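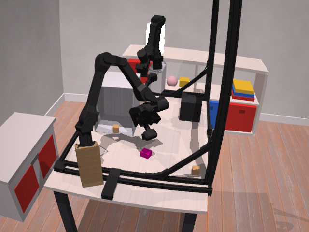
When Robot Arms Come to Work

Husier is a company in the town of Brima that packs wooden toys into boxes. For a long time, all of the packing was done by hand. A worker picked up a block, checked it, put it in a box, and reached for the next one. On a normal day, one worker packed 200 boxes.

Now robot arms do part of that job. An arm is a machine with joints, a bit like your shoulder, elbow, and wrist. At the end is a gripper, and the gripper has fingers that open and close.

What is easy and what is hard

Some jobs are easy for a robot arm. It can lift the same block from the same spot all day long and its muscles never get sore, because it has motors in place of muscles.

Other jobs are harder. You can find a block on a messy table without thinking about it. A robot has to work out where the block is, which way it is turned, and what is in the way. Shadows can make this tricky. A dark patch on the table might look like the edge of something. 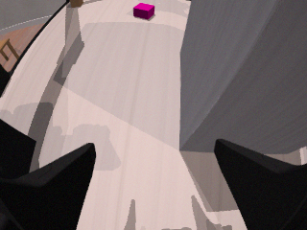

It also has to open its fingers wide enough before it reaches down, and then close them just enough. If it squeezes too hard, a thin toy can crack. If it squeezes too softly, the toy drops.

What changes for the people

The robots at Husier were started up in June. The packing room now fills about 600 boxes before lunch. The workers still come in every morning, but many of them have different tasks. Some check the toys for rough spots. Some fix the arms when they stop. Others learned to teach the arms new moves, and the class for that took 50 hours.

Not everyone was happy at first. A few workers worried about losing their jobs, and at some companies that does happen. Other people missed the old way -- they liked talking across the packing table.
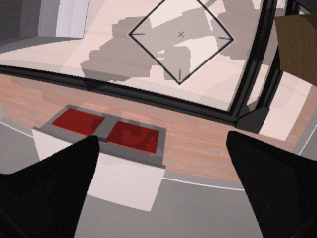 Teaching an arm takes patience. The worker has to decide exactly where each move starts and where it stops. Marks can help people talk about a spot on a table. The diamond drawn on this tabletop has a small x near its middle, so "put it on the x" is clearer than "put it over there." Then the worker runs the move slowly, watches the fingers, and changes the steps that went wrong.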